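**Where do I put laundry stuff when the washer lives next to a spiral staircase?**

Posted in Small Spaces, June

So our washer ended up out in the big room by the spiral stairs (long story, plumbing) and I can't work out where anything goes. Spray bottle sits on the lid, cloths get dropped wherever, and there's a little round glass table I keep bumping into. I'd love a shelf under the stairs but the underside is one big white curve, so nothing flat will sit against it. Would a Stollura rolling cart work, or do I drill into the wall? I've got 20 inches to play with next to the machine. Help!

**2 answers**

Okay, I love a spiral staircase, but they eat storage for breakfast! Please don't drill into the curve until you know what's behind it. I'd start with what you already have. A metal side table with a lower shelf beside the washer does a lot of work: bottles you use every day on top, refills underneath. Ours looks like this:
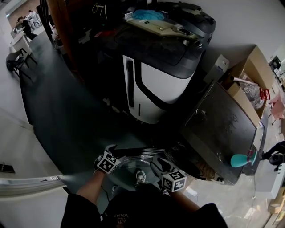
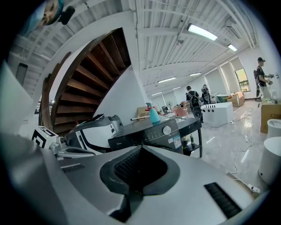 **Katsuhiko Hattori**

The black side table is in the second photo, with two small bottles on it. The teal spray bottle still lives on top of the washer, which I know, I know, I tell you to clear yours and then I don't clear mine. Cloths are my weak spot too (see the light blue one in the first photo). What I'm trying next is a lidded bin, 9 inches wide, just for rags. And measure the cart before you buy it, handle included. I got a Drurby one that was lovely and stuck out right where you step off the stairs, so back it went.

---

**Reddy**

cart. get one with wheels that lock. also move the glass table, why is it even there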